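基板組立セルの自動化 画面ギャラリー

Natineのスケブネス工場(Skevness)では、制御盤の基板組立を双腕ロボットのセルに移す準備を進めています。稼働は9月の予定です。シミュレーションの画面を、現場の仕事がどう変わるかとあわせて掲載します。
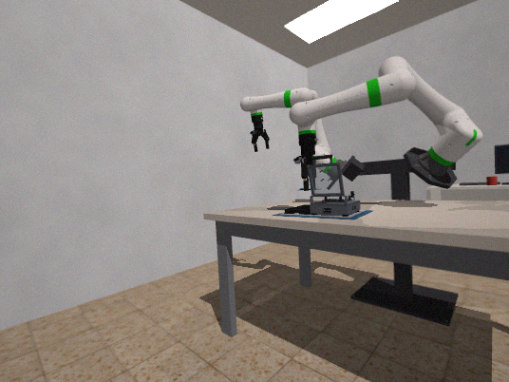

作業台と2本の白いアーム。

部品の供給は、これまで各自が棚から取り出していました。新しいセルでは、始業前に人がトレイへ部品をそろえ、取り出しはアームが行います。 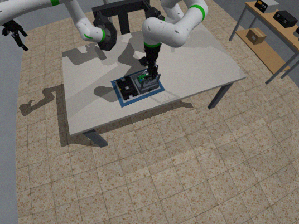
組立班からは、取り出しがなくなるのは助かるが、トレイの並べ間違いに誰がいつ気づくのかを先に決めてほしい、という意見が出ています。並べ終えた後の確認は、当面、別の担当者が行うことにしました。

組立では、細かい部品の持ち方を品種ごとに教える必要があります。

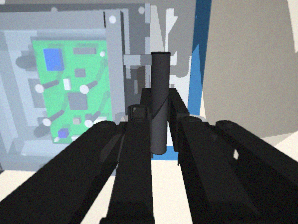 教示の担当は、組立の経験がある人から選びます。向きや力加減の判断は手作業の経験がそのまま役に立つためです。円筒形の部品をまっすぐ立てて持つ姿勢も、そうした判断の一つです。研修は3日間で、教材はMontoyaが用意します。

基板の取り付けは、肩と手首への負担が大きいと言われてきた工程です。1日に600枚を扱う日もあり、交代の間隔を短くして対応してきました。 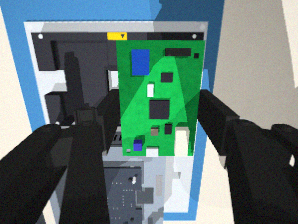

セルの稼働後、組立班の人数は減るのですか。
人数は現在の9人のままです。取り付けを担当していた人は、部品の準備、教示、検査に移ります。夜勤の扱いは未定で、決まり次第、班ごとに説明します。

2020年5月3日 更新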